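Benside Striped Sheet, pink / white

Back in stock for 15/03/2026. Pink with white stripes, soft from the first wash, no ironing if you hang it out quick. Flat sheet only, pillowcases sold seperately. Goes with pretty much any quilt, floral, cartoon, pastel bands, whatever you've got in the cupboard.

200 thread count. Cotton mix. Wash at 30, line dry or tumble low. Wash dark colors apart the first 2 times, pink can run a little.

Sizes: single, double, king. Shrinks a touch so if your between sizes go up one. 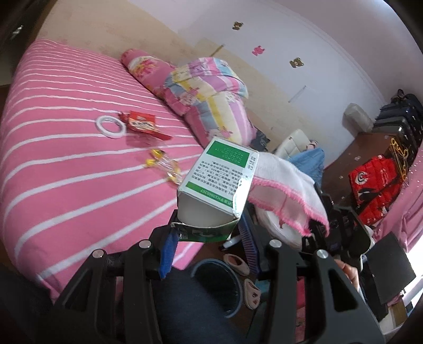
Pink stripe on the bed, floral and pastel animal bedding by the wall. Bedding and small items not included.

Same fabric as the old Grillstead stripe, new hem. The old one had a narrow hem and people wrote in about it coming undone at the corners. This one is double stitched all round. Bekach crib size is on a seperate page.

Color note: screens vary. Ours is a mid pink, not peach. The Ngata range is the peachy one, please check before ordering, we get a lot of swaps.

Returns within 60 days, unwashed, in the bag it came in. No returns on cut lengths. Larger orders for guest houses, use the trade form, price drops after the first carton.

Blue stripe and gray stripe due August. No waiting list yet, check back.

Shipping: standard or next day. Sheets go out folded flat in a paper sleeve.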